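## Séance 4 : écoulement des solides divisés en trémie

Support rédigé par Zamfira Roman, relu par Aurel Sandu. Version du 23 août 2026.

### 4.1 Rappels

Un milieu granulaire au repos transmet les efforts par contacts. Contrairement à un liquide, la contrainte verticale au fond d'un silo ne croît pas linéairement avec la hauteur de remplissage : le frottement pariétal reprend une part du poids. Le modèle de Janssen donne

σ(z) = (ρ g D / 4 μ K) · [1 − exp(−4 μ K z / D)]

où ρ désigne la masse volumique apparente, D le diamètre du silo, μ le coefficient de frottement paroi-grain et K le rapport des contraintes horizontale et verticale. La saturation est atteinte en pratique pour z supérieur à deux ou trois diamètres. K est supposé constant ; cette hypothèse est discutée au TD 2.

### 4.2 Régimes de vidange

**Écoulement en masse.** Tout le produit est en mouvement dès l'ouverture. L'ordre d'entrée est à peu près conservé. Ce régime exige des parois raides et un frottement pariétal faible.

**Écoulement en cheminée.** Seul un canal central se vide ; le produit stagne contre les parois. Conséquences usuelles : ségrégation, vieillissement des zones mortes, débit irrégulier.

Le passage de l'un à l'autre dépend du demi-angle de trémie θ (mesuré depuis la verticale), de l'angle de frottement pariétal φw et de l'angle de frottement interne effectif δ. Les abaques de Jenike sont fournis en annexe B.

### 4.3 État de surface des parois

L'angle φw n'est pas une constante du matériau de paroi. Il varie avec la rugosité, l'encrassement et l'humidité du produit. On le mesure à la cellule de cisaillement, sur un échantillon de tôle dans son état de service.
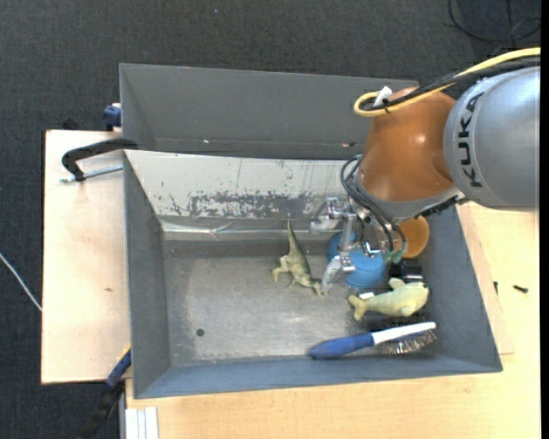

*Fig. 4.3 – Bac en tôle à parois fortement inclinées ; traces et rayures sur la paroi arrière.*

Une mesure sur tôle neuve sous-estime souvent φw pour les poudres adhérentes. Dans l'étude de cas Dumitrescu (polycopié, p. 469), l'écart suffit à faire sortir le point de fonctionnement du domaine d'écoulement en masse.

### 4.4 Débit à l'orifice

Pour des grains sans cohésion de diamètre d, la loi de Beverloo s'écrit

W = C ρ √g (D₀ − k d)^(5/2)

avec C voisin de 0,58 et k compris entre 1 et 2 selon la forme des grains. Le débit est indépendant de la hauteur de remplissage. La loi n'est plus valable sous 300 µm, domaine où la contre-pression d'air devient sensible.

### Travail à rendre

1. Établir l'expression de σ(z) par bilan sur une tranche d'épaisseur dz.
2. Tracer W en fonction de D₀ pour le jeu de données Peris.

Comptes rendus à déposer auprès de Sânziana Bratu.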